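La pinza Hegedűs después de un invierno de uso

2 de marzo de 2025

En noviembre compré el kit de pinza de Hegedűs y desde entonces lo tengo trabajando con frutas de juguete y un cubo azul. Es la tarea con la que pruebo todo: recoger piezas de la superficie de madera y dejarlas dentro del cubo.

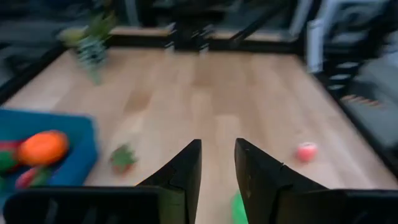
Qué trae el kit

La caja incluye los dos dedos negros, las bases, la cámara de muñeca, el cableado y una bolsa de tornillería. El brazo no viene, hay que tenerlo ya. El mío es un Mollitz de 6 ejes que compré de segunda mano, y el adaptador encajó sin limar nada. Lo pedí a través de Onetstead y pagué 118 euros con el envío. Tardó 18 días en llegar.

El manual está en inglés y tiene un error en la página del conector: el dibujo lo muestra al revés. Escribí al soporte y me contestó Sheila Pearce al día siguiente con la hoja corregida. Si vais a montarlo, pedid esa hoja antes de empezar.

Montaje y calibración

El montaje me llevó una tarde. La calibración de la cámara, bastante más. El programa pide repetir una serie de posturas y, si una sale mal, hay que volver a la primera. En la versión que instalé en enero ya se puede guardar a medias.

Los dedos tienen un escalón en la cara interior. Con las piezas pequeñas conviene cerrar con la punta, porque si entran hasta el escalón quedan torcidas y al soltarlas ruedan. Lo fui ajustando a mano en el archivo de configuración, bajando la altura de agarre de milímetro en milímetro.

Cómo se comporta

Con fruta redonda y lisa funciona bien a velocidad media. A velocidad alta la imagen de la muñeca sale movida y el programa pierde la pieza, así que trabajo siempre por debajo del máximo. Las piezas con hojas le cuestan más, ya que a veces toma la hoja por el centro del objeto y cierra donde no debe.

También le cuestan las que están pegadas al cubo. El dedo izquierdo toca el borde y el brazo se para por seguridad. Spyros Papadopoulos, del foro de Flostamwood, me pasó un ajuste que gira la muñeca antes de bajar. Con eso se para menos, aunque todavía ocurre.

Ruido y desgaste

El motor de la pinza suena agudo al cerrar. En una habitación con la puerta cerrada no molesta. Los dedos tienen ya marcas en las puntas, sin juego en las bases. He apretado los tornillos dos veces.

Lo que cambiaría

El cable de la cámara es corto y tira cuando el brazo se estira del todo. Compré un alargador por 5 euros. También echo en falta unas puntas de goma de repuesto, que Hegedűs vende aparte y casi siempre están agotadas.

Por el precio me lo volvería a comprar. El mes que viene quiero probarlo con piezas blandas y subiré los archivos de configuración cuando los tenga ordenados.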